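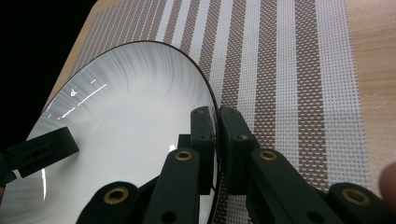
# jurka-tableware

Search this repository Search

Recordings and build files for the Jurka hand-held gripper, made in the shared workshop at Nariscombe. This release covers tableware only. Cutlery is kept in a separate repository.

## Contents

- `episodes/` 308 recordings, one folder each
- `cad/` printable links, fingers and pads
- `notes/` build log and known faults
- `splits/` training and held-out lists

## Task

The operator closes the fingertip pads on the rim of a plate, one pad on the inner face and one on the outer, lifts, and sets the plate down again. Rim grasps are labeled `rim_pinch`. Plates sit on a striped woven placemat or on bare wood. The glazed plates give strong glare streaks under the bench lights, and we left exposure fixed.

## Hardware

Links and fingers are black. The pivot joints carry brass-colored ring bushings in two sizes, large at the lower pivots and small at the upper ones. Pads are held by recessed screws. Check these every 20 episodes; a pad that has shifted will invalidate the width reading.

The linkage is the third revision. Revision 2 had play in the upper joints, and its recordings were dropped.

## Format

Video is stored as MP4, gripper width as CSV in millimeters. Timestamps share one clock. Episodes longer than 700 frames are split, and the second part takes the suffix `_b`.

## Known issues

- Fingers of the operator or a helper may enter the view at the sides. These episodes are not masked.
- 9 episodes have no width data. They are listed in `notes/missing.txt`.
- The weave of the placemat produces moiré in the downscaled video. Use the full-size files for feature tracking.
- Width zero was reset in July. Apply the offset in `notes/offset.txt` to anything recorded earlier.

## Maintainers

Frida Thoroddsen (mechanics, CAD)
Junhao Dong (recording, labels)

Report faulty episodes by folder name in the issue tracker.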